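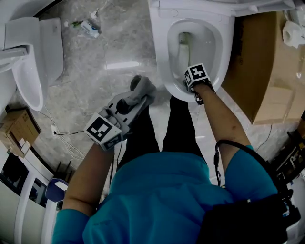
**Gallery › Robot Training Gear › Flutisum Hand Kit**

Gray cloth in the gripper, bare hand down in the bowl, and a marker cube on each side so the software can tell where both of them are. Bathroom work with the Flutisum kit, teal shirt day.

I've been using this thing since December and I keep getting asked about it, so it gets its own page in the gallery. If you're new to my site: I try out gear for teaching robots household chores, the kind where a person does the job and the robot people get a recording of how the hands moved. I'm a cleaner by trade and a gadget person by bad habit, so this is pretty much my dream side gig (yes, even the toilets!).

### What you get for the money

The Flutisum comes from a small outfit called Mollungate, and the set I have sells for $1599. For that you get the hand-held gripper, the cubes, wrist straps and a login for their recording software, which is called Gravura. You supply the computer. There's a cheaper set without the wrist cube, but I wouldn't bother with it for cleaning. Too many chores need one hand doing something fiddly while the other one just hangs on to the cloth.

### The gripper

It's shaped like a pistol, with a dark trigger, and the jaws stick straight out the front. I took to it faster than I thought I would. A bunched-up cloth is a good thing to start with – it squashes down in the jaws and stays put, and you can let it hang while you work with the other hand. Thin stuff is harder. I dropped a sponge wrapper maybe a dozen times before I gave up and used my fingers.

The trigger is stiff out of the box. Mine loosened up after nearly 3 weeks, and I'd say my forearm got stronger in the same stretch, so take your pick.

### The wrist cube

This is the part I have the most opinions on. The cube is white with black squares printed on the faces, and it sits on black straps that go around your wrist. Snug is good. Too snug and you'll be rubbing your wrist all through lunch. I wear mine tight enough that I can't spin it with a finger, and I check it again before I reach down into anything.

Reaching down is where I'd like to see Mollungate do better, by the way. A toilet bowl is deep, it's white, and the cube is white too. When my hand goes low, I try to keep a face of the cube angled up. Gravura will lose it for a moment if I twist my wrist under the rim and then catch it again when I come back out. Short gaps get filled in for you, longer ones get flagged and you do the pass over. It's a little annoying, but the flags are clear and I've learned which moves set them off.

And please wipe the cubes down when you're done! The print on mine still looks crisp, and I clean them every single time with a soft cloth and plain soapy water.

### Wearing it all

I carry a bag on my right shoulder, with the cable looped up toward the arm. Leave yourself slack. My first loop was way too short and it tugged every time I leaned forward. Now I bend all the way over in the living room before I start, looking ridiculous, and fix the loop until I don't feel it.

Shoes matter more than you'd think on tile. You're standing right over the bowl with both arms out in front of you and you don't want to be sliding around.

### A few quick answers from my inbox

**Does it fit small hands?** The straps do. The grip is on the chunky side, so borrow one first if you can.

**How long does setup take?** I'm down to one cup of coffee. The first time, it ate most of a morning, and half of that was the Gravura login.

**How does it stack up against the Cheetham?** I had a Cheetham gripper on loan for 2 weeks. Lighter, nicer trigger, but it had nothing for the bare hand, and that settled it for me. If you only want to record picking things up and putting them down, go look at the Cheetham too.

**Would you buy it again?** Yep. I'd ask for a softer trigger and some color on those cubes, and I've sent Mollungate a note about both.

*Filed under: bathrooms, grippers, long-term use*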